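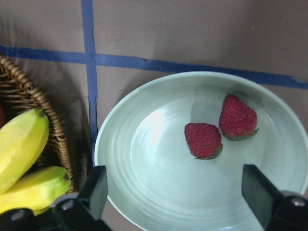 Ensino por demonstração (robótica)

O ensino por demonstração é a família de métodos em que uma pessoa mostra a tarefa ao robô em vez de a programar linha a linha. Escrevo este verbete na primeira pessoa porque a wiki da Dolska deixa, e porque passei boa parte de fevereiro agarrado a um par de comandos!

Há duas vias principais. Na cinestésica, pega-se no próprio braço e leva-se a garra até onde ela tem de ir – ótimo para perceber o alcance das juntas, péssimo para as costas. Na teleoperação, o operador mexe em comandos à distância e o robô copia. Com 2 braços prefiro de longe a segunda, porque guiar ambos à mão pede mais mãos do que as que tenho.

Arrumar fruta é um exercício clássico: morangos, taças, cestos, coisas moles e redondas que castigam quem aperta demais. 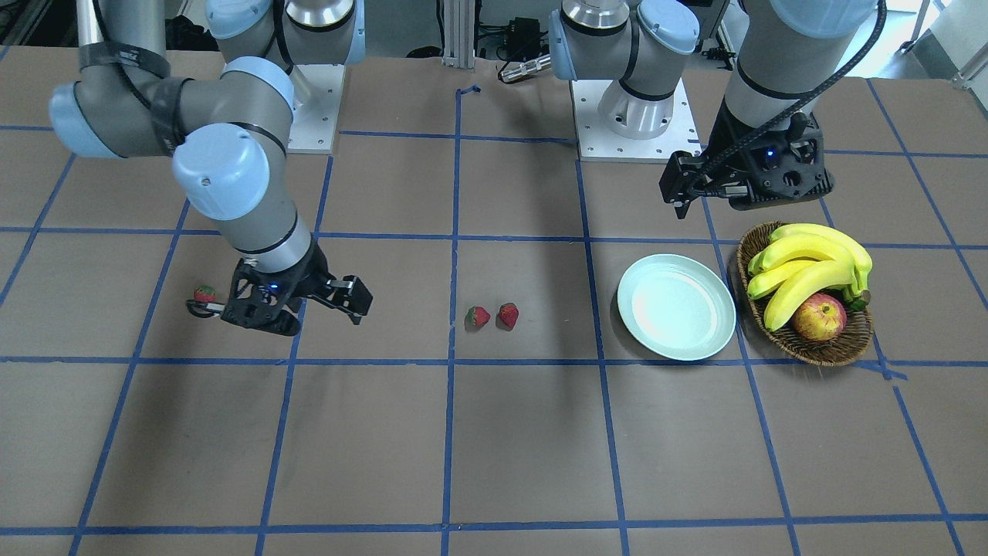

Dois braços com garras de dois dedos sobre uma mesa marcada com fita azul.

Quantas demonstrações bastam? Depende muito (desculpem). No projeto Grakuden gravámos cerca de 800 e deitámos fora 88, quase todas por hesitações minhas a meio do gesto. O robô aprende também as hesitações, e depois lá fica ele a pairar, indeciso, igualzinho a mim.

Convém variar a posição dos objetos entre gravações. Uma grelha no tampo ajuda a não repetir sempre os mesmos sítios.

Ver também: Teleoperação; Método Smits; Garra paralela; Bancada Detberg

Última edição: 2018-11-07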